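**Week 5: Who puts the tools back?**

Last time we left the Gisby repair shop just as the two-armed bench was coming in, and I promised we'd get to the people (sorry it took so long, the wiring lecture ran over!). Please have the Strebel reading with you, because I'll keep going back to it.

Before the change, a bench hand at Gisby handled some 600 small returns a month, and a good part of every shift went into fetching tools and hanging them up again. It sounds like nothing, but ask anyone who has done it.
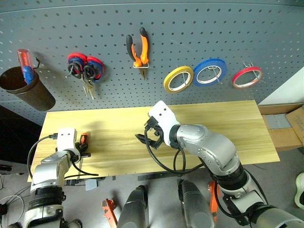

*Fig. 2. Two-armed bench with pegboard; screwdriver in the left gripper, right gripper open.*

Now, what did the hands do with the time? Some moved to checking finished work, which they liked, and some missed the walking about and the chat that went with it. Clivside tells a different story, with fewer breaks and more screens to watch, so do compare the two.

For next class, write up to 500 words on one task you'd gladly hand over and one you'd fight to keep.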